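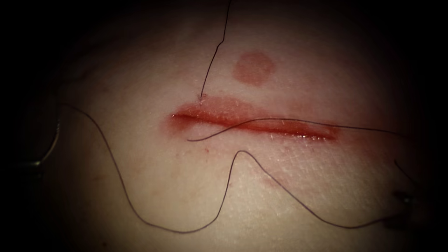

Knives, blades and first aid: March walk-round, Sendby workshop

Checked by: Annick Fortin, with Nadhirah Goh
Areas covered: cutting room, upholstery benches, foam store, first aid point

Thank you all for putting up with the two of us wandering about with a clipboard while you were trying to finish the Cesska chairs. It is a pleasure to do this in a room where people stop and chat, even if it does mean the walk-round takes most of the morning!

1. Blades and cutting tools

Craft knives retracted when put down: Mostly yes. One was open on the end bench under a piece of calico, and I only found it when I moved the cloth. Please, please close them, even if you are only going to answer the phone.

Spent blades in the sharps tin: Yes. The tin is getting full and Fitriani Pillai has a new one on order, so until it arrives use the spare on the shelf by the door.

Shears sharp and pivots tight: Two pairs need attention. Melur Rahman will take them to be ground with the next lot. Blunt shears make everybody push harder, and I would much sooner you moaned at us about them than struggled on.

Cut-resistant gloves at the foam cutter: Yes, but only in large. Medium and small to be bought.

2. Foam cutter

Guard in place and moving freely: Yes.

Stop button works: Yes, tested twice. The label has faded and wants replacing.

Offcuts cleared from the floor: No. I know the bin was full, and I know whose turn it wasn't, but somebody could go flying on those.

3. First aid point

Box clearly signed and easy to reach: Easy to reach, yes. The sign has been behind the coat rack for as long as I can remember, so we moved the coat rack.

Contents in date: Saline pods out of date, now swapped. Everything else is fine.

Large dressings: 5 in the box, which will do nicely.

Nitrile gloves: One box of 300, unopened, plus the end of an old one.

Advice card for cuts: Present and readable. A reminder of what it says, for anyone who has stopped noticing it – press firmly with a clean dressing, keep pressing, and call for help if the bleeding is heavy or won't stop. A deep cut, or one with edges that gape, needs to be seen by a medical professional. The same goes for one that becomes more red, swollen or painful over the next few days.

Accident book: Up to date, last entry on page 31. Zahira Pelupessy has very kindly been through the older entries and filed them properly.

4. Lighting and floors

Lamps over cutting benches: One flickers. Reported.

Walkways clear: Yes, apart from a roll of hessian which had a lovely spot right in front of the fire door. Moved while we were there.

To do before the next walk-round

Gloves in two smaller sizes – Fitriani
Shears to be ground – Melur
Stop button label and flickering lamp – Annick
Second bin for foam offcuts – Nadhirah

If you spot anything we missed, write it on the sheet by the kettle and one of us will come and find you.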